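로봇은 물건 집는 법을 어떻게 배울까?

어린이 과학 읽을거리 | 4월 30일 일요일

책상 위에 숟가락이 하나 있습니다. 여러분은 별생각 없이 손을 뻗어 숟가락을 집습니다. 손가락을 얼마나 벌릴지, 얼마나 세게 쥘지 따로 계산하지 않습니다. 아기 때부터 수없이 많은 물건을 잡아 보고, 떨어뜨리고, 다시 잡아 보았기 때문입니다.

로봇에게는 그런 어린 시절이 없습니다. 그래서 사람들이 로봇에게 연습 기록을 모아 줍니다. 이 기록을 '예시'라고 부릅니다. 오늘은 로봇이 배우는 데 쓰는 예시를 어떻게 모으는지 알아봅시다.

예시란 무엇일까요?

여러분이 친구에게 종이접기를 가르친다고 생각해 보세요. 말로만 설명하면 친구가 잘 따라 하지 못합니다. 옆에서 직접 접는 모습을 보여 주면 훨씬 쉽습니다.

로봇도 비슷합니다. 예시 하나에는 보통 세 가지가 들어 있습니다. 카메라가 본 모습, 그때 로봇 팔이 움직인 방향과 거리, 그리고 결과입니다. 결과는 '집었다' 또는 '못 집었다'로 적습니다.

못 집은 기록도 버리지 않습니다. 손가락이 어디에 닿았을 때 물건이 미끄러졌는지 알아야 다음에 다른 곳을 잡을 수 있습니다.

통 하나와 여러 가지 물건

룰은 간단합니다. 통에 물건을 넣고, 로봇 팔이 그 안으로 내려가 하나를 집어 봅니다. 로릭(Rorik) 연습실에서는 금속으로 된 큰 통을 씁니다. 벽이 높으면 물건이 굴러도 책상 밖으로 떨어지지 않습니다.

통에 넣는 물건은 일부러 서로 다르게 고릅니다. 똑같은 공만 집어 본 로봇은 공은 잘 집어도 붓은 못 집을 수 있습니다. 길고 가는 것, 둥근 것, 다리가 달린 것, 납작한 것을 섞어 주어야 합니다.

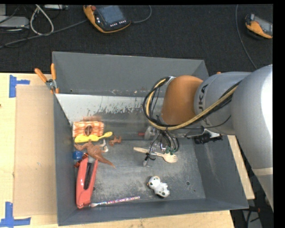 물건이 놓인 모양도 중요합니다. 나무 포크 숟가락처럼 따로 떨어져 있는 물건은 둘레에 손가락이 들어갈 자리가 있습니다. 갈색 공룡은 다른 물건들과 붙어 있어서 더 어렵습니다. 공룡을 잡으려다가 옆에 있는 것까지 건드릴 수 있습니다. 로봇은 쉬운 경우와 어려운 경우를 모두 겪어 보아야 합니다.

예시를 모으는 순서

1. 물건을 고릅니다. 연습실에서는 한 번에 물건을 15개까지 넣을 수 있다고 정해 두었습니다.

2. 통에 물건을 붓습니다. 예쁘게 줄 세우지 않습니다. 우리가 쓰는 서랍 속도 늘 가지런하지는 않으니까요.

3. 카메라가 통 안을 찍습니다. 카메라를 제자리에 두면 어제 찍은 것과 오늘 찍은 것을 비교하기 좋습니다.

4. 로봇 팔이 한 곳을 정해 내려갑니다. 팔 끝에는 물건을 잡는 '그리퍼'가 달려 있습니다. 사람의 손에 해당하는 부분입니다.

5. 그리퍼를 오므리고 팔을 들어 올립니다. 물건이 딸려 왔는지 확인하고 결과를 적습니다.

6. 물건을 다시 통에 내려놓습니다. 놓을 때마다 자리가 조금씩 달라지므로 다음 연습은 새로운 문제가 됩니다.

7. 30번을 하고 나면 사람이 와서 물건을 섞거나 다른 것으로 바꿉니다.

얼마나 많이 모아야 할까요?

로릭 연습실의 첫 번째 목표는 예시 1000개였습니다. 12월에 목표를 채우고 로봇을 시험해 보니, 블록처럼 반듯한 물건은 잘 집었지만 가느다란 물건은 자주 놓쳤습니다. 그래서 가느다란 물건을 더 넣고 연습을 이어 갔습니다. 지금까지 모은 예시는 모두 2950개입니다.

개수만 늘린다고 좋은 것은 아닙니다. 같은 물건을 같은 자리에서 계속 집으면 기록은 쌓여도 새로 배울 내용이 적습니다. 수학 문제집에서 한 문제만 백 번 푸는 것과 같습니다.

컴퓨터는 예시로 무엇을 하나요?

모은 예시는 컴퓨터에 들어갑니다. 컴퓨터 안의 학습 프로그램은 카메라가 본 모습과 결과를 짝지어 살펴봅니다. 그러면서 '이런 모양일 때는 이쪽을 잡으면 잘되었다'는 규칙을 조금씩 찾아냅니다.

처음에는 엉뚱한 답을 많이 냅니다. 답이 틀릴 때마다 프로그램은 안에 있는 숫자를 조금 고칩니다. 이 일을 아주 여러 번 되풀이하는 것을 '학습'이라고 합니다. 학습이 끝나면 한 번도 본 적 없는 물건을 통에 넣고 시험을 봅니다. 연습 때 쓴 물건으로만 시험을 보면 외운 것인지 배운 것인지 알 수 없습니다.

사람은 무슨 일을 하나요?

팔은 로봇이 움직여도 사람이 할 일은 많습니다. 물건을 고르고, 망가진 장난감을 빼고, 기록이 맞는지 살펴봅니다. 로봇 팔이 움직일 때는 통 안에 손을 넣지 않습니다. 물건을 바꾸려면 팔을 먼저 멈춥니다.

집에서 해 보기

바구니에 작은 물건을 몇 개 넣고, 주방 집게로 하나씩 꺼내 보세요. 끝이 뾰족한 것과 깨지는 것은 넣지 마세요. 종이에 물건 이름, 잡은 곳, 결과를 적습니다. 다 적었으면 한쪽 눈을 감고 다시 해 보세요. 결과가 달라진 물건이 있나요?

낱말 풀이

그리퍼: 로봇 팔 끝에서 물건을 잡는 장치.
예시: 로봇이 보고 배우는 연습 기록 하나.
학습: 예시를 보고 프로그램이 스스로 숫자를 고쳐 나가는 일.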